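Old mill photos go online Monday, names still wanted

The Plirnov local history group puts its photo collection on the web Monday, all 1112 prints and postcards, after a winter of scanning in the upstairs room at the library. Site goes live at 9 a.m. Free to look, no sign-in.

Most of it is mill stuff. The Corka woolen mill, the mill houses, the mill band, the flood that took out the lower footbridge. Then a long run of school groups and church picnics, two albums from the Mousavi family, who had the hardware store on Wesen Street up until it closed, and a shoebox of glass slides found under a stair.

Nasrin Mohammadi has run the project from the start. She says the scanning was the easy part.

"The backs are where it gets hard," she said. "You get a pencil note, half rubbed off, says 'Aunt and the other one, by the gate.' Which aunt. Which gate."

So far 568 pictures have at least one person named. The rest have a place or a guess at a year, or nothing. The group is asking anybody with family in town before the mill shut to go through the unnamed ones and send in what they know. There's a box under each picture for it. Or write it on paper and leave it at the library desk, that works too, and Mohammadi says a good half of the best information has come in that way.

Dates are a headache. One street view had been labeled as before the bank was built, and had been printed that way in the town calendar, until a reader wrote in to say the bank is right there behind the wagon. It has been moved. Several of the band pictures are out of order as well and will stay that way for now.

Sorting sessions carry on through March, Monday evenings at 6:30, upstairs. Bring a pencil if you plan to write on the sleeves. No ballpoint near the originals please.
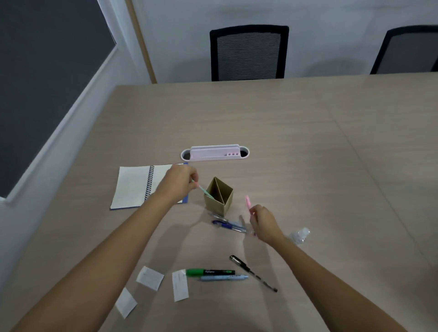
Pens, a notebook and a cardboard holder on the table.

The glass slides are being handled seperately. There are 153 of them, a few cracked, and they had to go out to a shop with the right light table. They came back last week. Most show the inside of the mill, the carding room and the dye house, which hardly turn up in the prints at all. One has the whole night shift lined up on the loading dock with a dog in front. No names on that one either. The group would really like names on that one.

Money came from a county grant of $3000, which went on the scanner, acid-free boxes and the slide work. Theres a little left. Mohammadi would like to spend it on recording some of the older residents talking through the pictures, but that needs a quiet room and the library doesn't have one on weekdays.

Originals stay in the library's locked case. Anyone who lent pictures for copying can pick them up from Tuesday on, bring the slip. If you lost the slip, come anyway and be ready to describe what you brought in. A few envelopes have been sitting since the fall with no phone number on them, one of them marked only "Grandpa, Corka picnic."

Copies can be ordered through the site for home use. Prints are 8 by 10 on matte paper, pickup only, two weeks or so. For books or anything sold, ask first, since some families gave their pictures on the condition they not be used that way. The Mousavi albums are in that group. Those can be looked at online but not ordered.

A small display of the school groups goes up in the library hallway the same day, 20 pictures, with blank cards pinned underneath for names. It stays up till the end of the month, possibly longer if the quilt show doesn't need the wall.

More prints still welcome. Drop off during library hours, upstairs desk, name and phone number on the envelope.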